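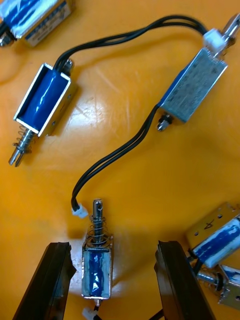

Hussam Shboul wrote to me under my earlier post that a picking cell which loses one part in every ten has usually a problem with the table and the fingers, and that I should leave the program alone until both are cleaned. I followed this advice and I am still not satisfied, so I ask again with more details.

Sorting small solenoids with arm, gripper closes on the wires

Posted by Kartini Hutapea, 12/6/24

We have one cell at Hirkwood that sorts push-pull solenoids before they go to the test bench. The parts are of different types, some in an open frame and some in a closed housing, many with wire leads and a white connector at the end. The arm has a gripper with two black fingers and a camera at the wrist. The work surface is orange and glossy. It was chosen before I came.

In the last month the cell made 827 picks and 32 of them were stopped by the gripper fault. I looked at the log and at the pictures from the wrist camera, and I find two kinds of failure. In the first kind, the vision does not find the part, and this happens more in the middle of the table, where the lamp makes a bright reflection. In the second kind, the part is found correctly, but one finger comes down on a lead. Then the fingers do not close to the expected width, and the controller stops.

I have already done these things: cleaned the table with alcohol, cleaned the finger faces, checked the screws of the fingers, and made the hand-eye calibration again. After the calibration the position is good to 2 mm on our test block. The spring plungers are also a difficulty, because if the finger touches the spring the part turns a little and the pick is not straight.

My questions are whether I should change the surface or the lamp first, and how other people teach the grasp when the leads lie in any direction. I can not cut the leads or remove the connectors, the customer wants them as they are.

Elfriede Schnyder

Change the lamp first, it costs less time. A glossy table under a lamp from above will always give you a white spot, and the blue coil wrap on such parts shines also, so you have the same trouble two times. Put the lamp lower and to the side with a diffuser in front, then take new reference pictures and set the exposure by hand. Automatic exposure is a bad idea in this kind of cell.

If the spot is still there, put a matte sheet on the table. Keep a color that is far from silver and from black. We tried gray at Leckie and the metal frames disappeared completely for the vision. After you put the sheet you must correct the height of the table in the program, even when the sheet is thin. I forgot it once and the fingers pressed on the table at every pick for one whole shift. You see this later as marks at the finger ends.

For the fingers, please check also that the two faces are parallel when they are closed. Close them on a strip of paper and pull at the top, in the middle and at the bottom. The resistance should be the same in all 3 places.

Noemi Quintanilla

we had this with relays. just slow down the last part of the approach, works fine

Aba Mensah

Slower approach will help against the turning of the part, but not against the leads. For the leads I would do as follows.

Teach the grasp on the metal frame only, across the two flat sides, and never on the plunger or the spring. Then make a second check in the vision: before the arm goes down, look at the two small zones where the fingers will land. If there is something dark in a zone, the program tries the same grasp turned by 180 degrees, and if this is also not free it goes to the next part. Usually the picture changes after the neighbor is taken away, and the skipped part can be picked later. Be careful that your own black fingers are not inside the zone when the picture is taken, they look the same as a wire. I mask them out.

Also change what the controller does after a wrong closing width. Let it open, go up, take a new picture and try again 2 times before it stops and calls somebody.

Look as well at the gripper cable near the base of the fingers. If it is loose it can catch a connector when the arm goes up. Fix it with a clip and leave enough length for the full turn of the wrist.

Kartini Hutapea

Thank you to all. I have moved the lamp to the side yesterday and ordered a matte sheet in orange. The zone check I must discuss with Drodden, because they wrote our vision program and I have no access to this part. I will write the new number of stops here in February.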